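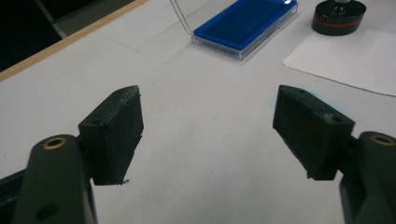

Dark green against a white tabletop.

The first thing Zsófia Antal does when she gets to the old paint works in Brasley is put the kettle on, and the second is apologize for the stairs. There are 34 of them, and by the top I was glad of the tea.

She has spent most of her working life on color, and green is the one she keeps going back to. Her grandmother's kitchen was green, she tells me, and so was the gate, and so (she's laughing by now) was a cardigan that went to three cousins before it finally gave up at the elbows.

"People think they know what green they want," she says. "Then they paint a wall and live with it through a winter, and they call me."

I know just what she means. I once painted a hallway in a shade called Stusthorpe, which looked like moss on the card and like pea soup by suppertime, and I lived with it for five years out of plain stubbornness.

Zsófia's advice is to paint a big piece of cardboard and carry it around the house – behind the sofa, beside the window, next to the lamp you read by. Look at it at breakfast and again after dark. Her friend Liya Araya, who mixes paint downstairs, tells customers to bring in a cushion or a favorite plate, and she once matched a whole dining room to a pickle jar.

The shade they sell most is number 1404, a deep bottle green that Liya first mixed one March for a bookshop door. She made far too much of it, and the leftover cans went to the neighbors, so if you walk down the hill toward the river you'll pass it on one porch after another.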